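**Rangement en vrac : combien d'épisodes avant que ça serve à quelque chose ?**

**tonu_s**
Bonsoir à tous. On monte un jeu de démonstrations en téléopération pour une tâche de rangement d'objets sur table, deux bras, consigne en langage naturel. Le cahier des charges de Dostus réclame 1 000 épisodes. J'ai demandé pourquoi 1 000. On m'a répondu que c'était un chiffre rond, ce que j'avais remarqué.

Vous en feriez combien, et surtout, vous changez la disposition à quelle fréquence ?

Tõnu Siliņa

**gripette**
À chaque épisode, la disposition. Sinon ta politique apprend par cœur les coordonnées du bac et tu passes pour un génie jusqu'au jour de la démo.

**vieux_moteur**
> À chaque épisode, la disposition.

Pas d'accord. À chaque épisode, l'opérateur passe plus de temps à remuer des jouets qu'à piloter, et au bout d'une heure il « remue » toujours de la même façon. J'ai vu des jeux entiers où l'aléatoire consistait à pousser le tas de deux centimètres vers la gauche. Je préfère 7 épisodes par disposition, avec des dispositions vraiment différentes.

**gripette**
7 fois la même prise, donc. Autant photocopier.

**vieux_moteur**
7 fois la même table. La prise, elle, varie toute seule, il suffit de regarder mes opérateurs après le déjeuner.

**S.Glowacki**
Chez Zotavcombe on a fait les deux, par manque de coordination plus que par rigueur scientifique. Le lot où tout changeait à chaque fois généralisait mieux à nombre d'épisodes égal. Le lot par paquets était plus propre : moins d'hésitations, moins de reprises. Au final on a mélangé et personne n'a su dire ce qui venait de quoi.

Un point qui compte davantage, à mon avis : les échecs. Vous gardez les prises ratées ?

**tonu_s**
Pour l'instant on jette. Enfin, on renomme le dossier « a_trier », ce qui revient au même.

**gripette**
Ne jette pas ! Une prise ratée puis rattrapée, ça vaut de l'or. Une prise ratée et abandonnée, tu l'étiquettes comme échec et tu la gardes à part.

**vieux_moteur**
Rattrapée, oui. Mais si l'opérateur s'y reprend à 3 fois sur chaque objet, le modèle apprendra à s'y reprendre à 3 fois sur chaque objet. Il est consciencieux, lui.

**S.Glowacki**
Je rejoins vieux_moteur là-dessus, pour une fois. Chez nous, au-delà de 2 reprises, l'épisode part dans l'autre pile.

Côté objets, il faut des semblables dans la même disposition. Si tout est unique, le modèle se contente de « il y a un truc, je l'attrape » et la consigne en français ne sert que de décoration. Sur notre poste, on met deux micros jouets, un crème et un bleu, un bac jaune orangé, des blocs, un petit châssis de voiture, et un échiquier qui prend toute la place à droite.
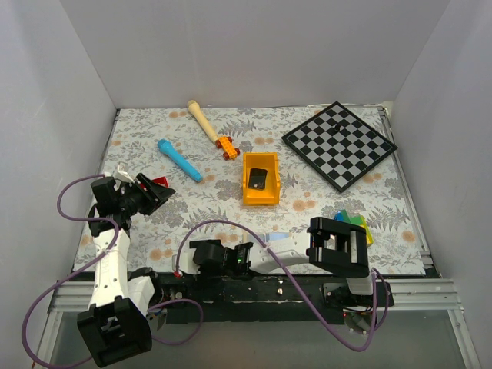 Avec ça, « prends le micro bleu » oblige à lire la phrase jusqu'au bout. On varie aussi la formulation : l'un écrit « le micro bleu », l'autre « le bleu », un troisième « le machin pour chanter ». Le troisième a été prié de se calmer, puis on s'est rendu compte que les clients parlaient comme lui.

**gripette**
Et la nappe à fougères, elle varie aussi ?

**S.Glowacki**
On en a tout un carton. Les goûts de Pawlak en matière de linge de maison sont vastes et discutables.

**vieux_moteur**
Changer la nappe, c'est bien. Changer l'éclairage, c'est mieux, et ça ne se repasse pas.

**tonu_s**
Merci. Je retiens donc : dispositions par petits paquets, reprises plafonnées, échecs à part, objets qui se ressemblent. J'annonce ça à Dostus et je demande si on peut descendre le nombre total.

**gripette**
Je n'ai toujours pas dit oui aux paquets.

**tonu_s**
Noté. Réponse de Dostus, reçue à l'instant : 1 000, et ils voudraient savoir si les nappes sont comprises dans le devis.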